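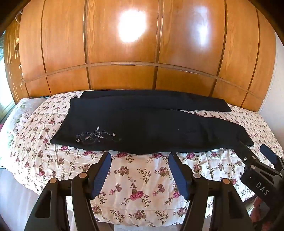 Our project reviewed the Skundus starter kit, a pair of hand-held grippers rented out with a folding workbook, to see if a class could use it for recording household tasks. Liliana Sorrentino and I had the kit for most of May. We chose laundry as the main task and worked on a bed at her apartment in Trastville. The black trousers with the embroidered flowers near the hip became our standard item, laid flat on the rose-print bedspread, with one gripper working at the hem. The blue ribbed pads are the part we ended up writing the most about.

We recorded 367 attempts at folding. Thin cotton was the hardest, and the pads often slid off a single layer. Trousers folded lengthwise went better – two layers gave the jaws more to hold. Sessions were limited to 30 minutes, as our wrists got tired after that.

The workbook has 12 exercises and we finished all but 2. Exercise 9 refers to a clip that was missing from our box. Shanthi Gazi, our advisor, asked us to compare the kit with the Drutivov one, but it did not arrive before the deadline.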